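Toilet seat keeps sliding sideways, bolts already tight??
Karkwood Home Help > Bathroom

Shirley Fothergill
Seat in our upstairs bath shifts every time somebody sits down. Tightened both bolts twice since March, a week later its loose again. Plastic bolts, plastic nuts. Do I need a whole new seat or is there a trick to this? Bumpers look ok to me.

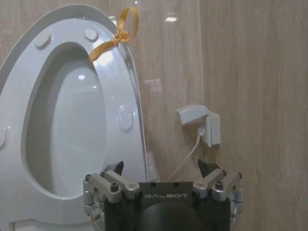 Erasto Masanja – 12 helpful votes
Don't buy a seat yet. Get rubber cone washers, hardware store, cheap. One on each bolt under the bowl, wide end toward the nut. Center the seat, hand tight, then a quarter turn with pliers. No more than that – plastic threads strip easy. Wipe teh bowl around the holes first, cleaner residue makes everything slide.

Halfdan Ketilsson
Had the same thing, went through two sets of bolts. Ended up getting a Brinder seat with metal hardware. Pricey but hasnt moved.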